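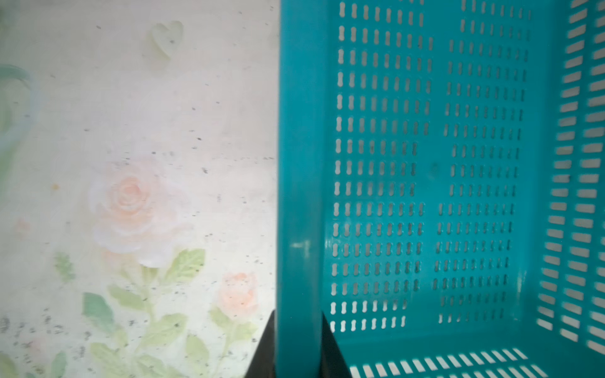

Arsen Skoryk asked after the last class whether a repeat is something you plan or something you discover once the drawing is done, and I've been chewing on it ever since. I think it depends on how you were taught. So let's start week 2 there, with the plain mechanics, and get to the fun part (stripes you never meant to draw!) before the break.

Week 2: Repeats in Printed Pattern

What a repeat is

A repeat is the smallest piece of a pattern that you can copy over and over to cover a surface. Everything inside it can be as wild as you like. The edges can't. Whatever leaves on the right side has to come back in on the left at exactly the same height, and whatever drops off the bottom has to come back in at the top.

Designers call that piece the tile or the unit. I'll say tile, because in the workshop "unit" gets mixed up with units of measure and then somebody cuts paper to the wrong size.

Layouts you need to know by Friday

Block (also called straight or full drop). Tiles sit in a plain grid, like window panes. Easy to draw and very easy to spot from across a room.

Half-drop. Each column slides down by half the height of the tile. It's the workhorse for flowers: a rose that would have lined up with its twin now sits beside a gap, and your eye travels on the diagonal. Most of the rose-and-leaf prints you'll meet on household goods would work well this way, even when they turn out to be plain block.

Brick. The same idea turned on its side, so each row slides across by half a tile width. Good for motifs that are wider than they are tall.

Mirror. Flip the tile along an edge. You get grand, formal patterns, and sometimes faces. Look for the faces before your client does.

The paper method

We'll do this by hand first. I know you all have software. Do it by hand anyway — you will understand your software so much better afterward.

1. Draw a motif in the middle of the sheet. Don't touch the edges.
2. Cut the sheet in half top to bottom, along a straight line.
3. Swap the two halves and tape them on the back.
4. Cut across the other way, swap, tape again.
5. Fill the empty middle.

Your old edges now meet in the center, and your old center has gone out to the edges. For a half-drop, slide one side down by half the height before you fill the gap. The Wirkusov worksheet has a grid for it.

Direction

A one-way pattern has a top. A two-way pattern reads the same turned upside down, and a tossed pattern has its motifs thrown in at every angle. For a dress or a curtain, one-way cloth costs more, since all the pieces have to be cut facing the same way. For a towel or a napkin it hardly matters. Those get folded, slung over things and turned every which way, and lettering will end up sideways half the time.

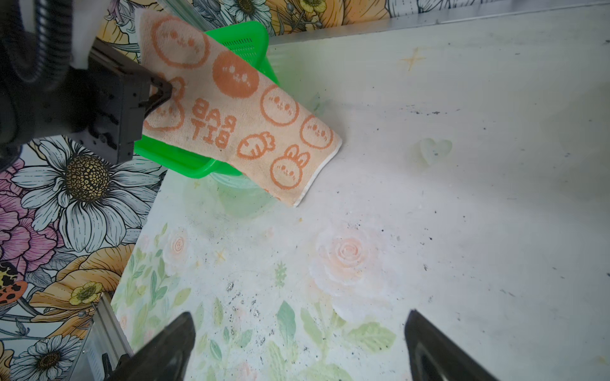

Novelty prints shouldn't count as serious repeat work, Tomás Heffernan argued in the margin of his homework, as the eye just picks out the characters and skips the structure. I love this objection, and I disagree with nearly all of it. A face or a word pulls the eye harder than any leaf does. So the spacing has to be better! If you put a face in a tile, the gaps around that face become a pattern of their own, and a lazy gap will shout. Small characters in one color on a pale ground are a really hard exercise. Try it with a carrot and a rabbit and see.

Lining

Lining is when a stripe shows up that you didn't draw. It's caused by gaps or heavy motifs that fall into a row when the tile is copied. You won't see it in one tile. You will barely see it in four. Pin up a big sheet, stand at the far wall and squint.

The Jutby sample book has 937 swatches, and I'd love for you to go through at least 20 of them looking only for lining. The old Hastar curtain prints near the back are full of it, and they sold anyway, so don't despair.

Homework

One motif, drawn in two layouts: block and half-drop. Same motif, same tile size. Add a note of up to 400 words on which one you'd print and where you found lining. Read the Kuo chapter on scale before you start. Bring scissors and low-tack tape, and please label the top of your tile.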